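Pricing the robot before pricing the robot

May 9, 2026

I have a spreadsheet called "arm budget" and it has grown tabs. The first tab is the one I meant to write: two arms, a base to put them on, a controller, shipping to Prumuvthorpe. The other tabs are what happened when I started asking what the base would stand next to.

The plan, as pitched to my household, was modest. A two-armed machine from Zarneck, secondhand, to tidy the upstairs room and clear the long table. I would work in simulation first and spend actual money later. Simulation is free, in the sense that a puppy is free. 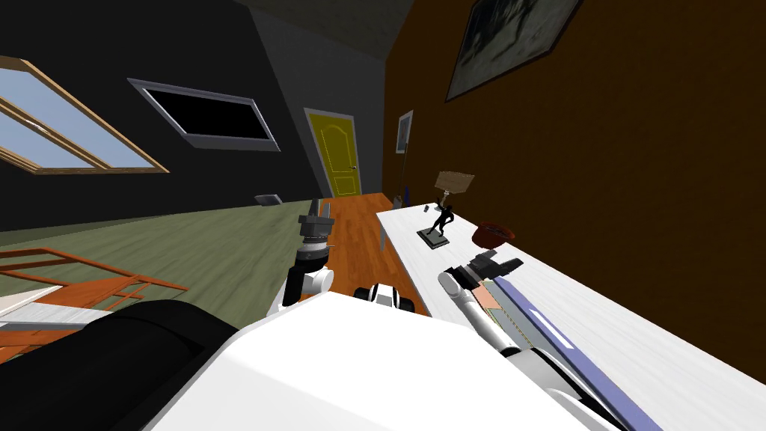

Reach was the first thing to eat the budget. Zarneck sells its arms in two lengths, and the short ones looked like a bargain until I tried to plan a route along a long table with something breakable on it. A lamp doesn't have to be valuable to be expensive. It only has to be liked by the person you live with.

So the long arms went in, and with them a heavier base, and with the heavier base a question about the floor that I have parked on tab 4 under "later."

Then there are the grippers. I went back and forth between the stock parallel pair and the padded ones from Kumsa, which cost more and take 10 weeks to arrive. A plain gripper is fine for boxes. A bowl with a round body is another matter, and I own more bowls than boxes. I've put the padded ones down as a maybe, in yellow, next to the other yellow things.

The simulator itself is Nuline's. I pay by the month and grumble by the day. It did talk me out of one purchase already — a rail to slide the whole rig along the table — so I suppose I have to count that as income.

I've been using the same room for everything, with the table on the right and the stair railing on the left. The railing is why there's now a line in the sheet for a bump sensor.

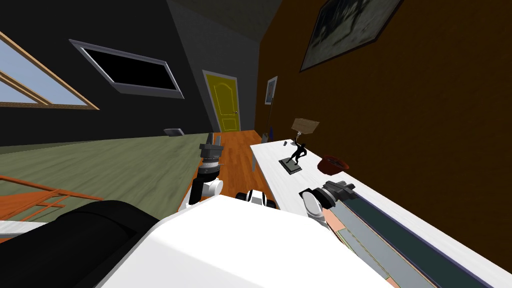
What's in the sheet so far

Long arms, both of them. Heavier base. Stock grippers, with the padded ones in yellow. Bump sensor. Nuline through the end of May, then I decide again. And $1000 set aside under "breakage," a line my household has asked me to rename and I have declined to.

Still missing is a quote for getting any of it up the stairs. I've written to Zarneck about the crate size. They sent me a brochure.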